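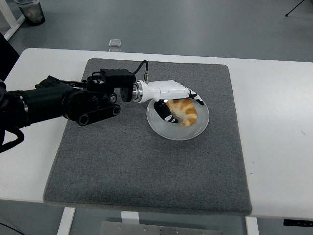

**Do I need to write code to set up Padbridge on an arm I already own?**

For a basic pick and place job, all the setup is done in the browser panel. You only need the scripting side if you want the arm to wait on an outside signal or choose between two drop points.

Padbridge is a small controller box and a software license that sits between your arm and your hand or gripper. You teach a few positions, set how hard the fingers close, and it runs the job. The base kit is $756 and the one with the force board is $1158. This page covers the force board version, because light and soft items are where the base kit gives people trouble. The base kit has the same menus minus the Force tab.

Last updated 8/20/21 for panel version Tamera. If your panel still says Vaněk in the lower corner, update first. The menus moved in June and the steps below won't match.

## What you need

- An arm with its own working emergency stop
- A hand or gripper from the supported list
- The Padbridge box, its power supply and the tool cable
- A table that doesn't rock
- A mat or pad with some grip to it
- A plate or shallow tray
- A soft test item such as a roll, a croissant or a plush toy

Use the real item if you can. A foam block is easier to pick up than bread and the settings won't carry over.

## 1. Mount and connect

Turn off the arm. Bolt the hand to the wrist flange using the coupling that came with the hand, and tighten the screws in a cross pattern. Connect the tool cable at the hand first and then at the box.

Leave slack in the cable at the wrist. Turn the wrist by hand through the range you plan to use and watch the cable the whole way. It should never pull tight or rub on a belt. If it does, move the clip back one link and try again.

Power the box before the arm. The light on the front goes amber, then green. If it stays amber, the tool cable is usually not seated.

## 2. Set the table

Put the mat down and the plate on top of it. A plate on a bare tabletop will slide when a finger touches the rim. Mark the corners of the mat with tape so you can put it back in the same place after cleaning.

In the panel, open **Workspace** and choose **Touch off**. Bring one fingertip down to each of the 4 corners of the mat at the slow speed setting and press **Save** at each. Then touch off the center of the empty plate. Padbridge uses that last point as the lowest the fingers are allowed to go.

## 3. Teach the pick

Put your item on the plate. Open **Jobs**, then **New**, then **Pick**.

1. Move the hand straight above the item, high enough to clear it with the fingers open. Save this as **Approach**.
2. Lower the hand until the fingertips are beside the widest part of the item. Save this as **Grasp**.
3. Go back to **Approach** and save it again as **Lift**.

For a curved item, try to get a finger on each side of the thick middle part. The ends of a croissant break off easily, and a pinch at the end also lets the rest swing.

## 4. Set the closing force

Go to the **Force** tab. The scale runs from 0 to 4000 and has no units, so don't compare your number with somebody else's unless they use the same hand. Start at the bottom and raise it in small steps. Run **Close and hold** after each change and check the item for dents.

Once it holds, run **Lift** at slow speed. If the item slips, raise the force one more step. If it slips again, go back and change the grasp point before adding more. Most slipping I've dealt with came from a bad grasp point.

Sze-wing Tang at Stununton, who did the bakery trials, sends new users to the **Soften** checkbox. It closes the fingers at normal speed until first contact and slowly after that. I leave it on for everything except hard plastic parts. It makes each pick a little longer.

## 5. Try a second item

Do this even if you only plan to handle one thing. A job tuned on one pastry can be tuned too closely to that pastry, and a different shape will show you.

Copy the job so you don't lose the first one. Swap the item, reteach **Grasp** and leave the force alone. Plush toys are a good choice because they squash a lot before they resist, so the force board sees contact late.

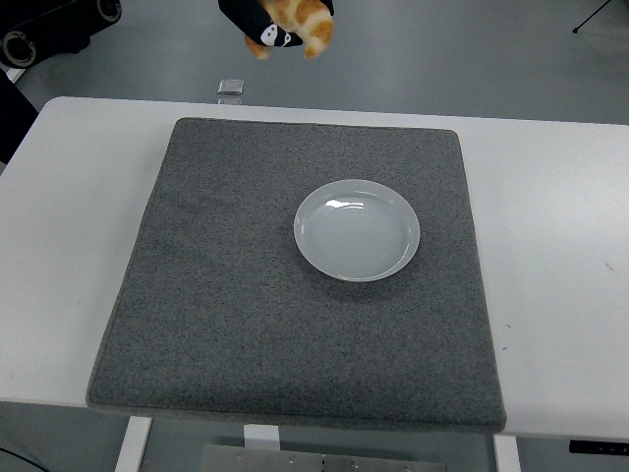
You may need to raise **Contact threshold** for thick fabric, or lower it if the fingers keep closing well past the surface. Save the result as a separate profile. Profiles can be switched from the job list without teaching anything again.

Also check how far the item hangs below the fingers. Limp things hang lower than you expect, and the software only knows where the fingertips are. Add the extra length under **Carry clearance** — measure it with a ruler while the arm is paused.

## 6. Teach the place

Open the same job and add **Place**. Save an approach point above the drop spot and a release point just above the surface. Don't press the item into the plate. Set **Open** to slow so the fingers don't flick a light item sideways, then save a retreat point straight up from the release.

Run the full job at slow speed with your hand on the emergency stop. Stay outside the arm's reach. When it has run clean several times in a row, raise the speed one setting and repeat.

## Common problems

**The hand closes but the job stops with "No contact."** The threshold is too high for the item, or the fingers are closing above it. Lower the grasp point first.

**The plate moves during the pick.** One finger is hitting the rim. Turn the wrist a little and reteach **Grasp**.

**Force readings drift over a long session.** Open the fingers with nothing in them and press **Zero**. Yao-tsung Tse on the support desk told me to do this at every break, and the drift has been small enough to ignore.

**The panel won't save a job.** Names can't contain a slash. The error message doesn't mention this.

To back up your work, go to **Jobs**, then **Export**. The file holds the positions and the profiles but leaves out the workspace touch-off, so you'll have to repeat step 2 on a different table.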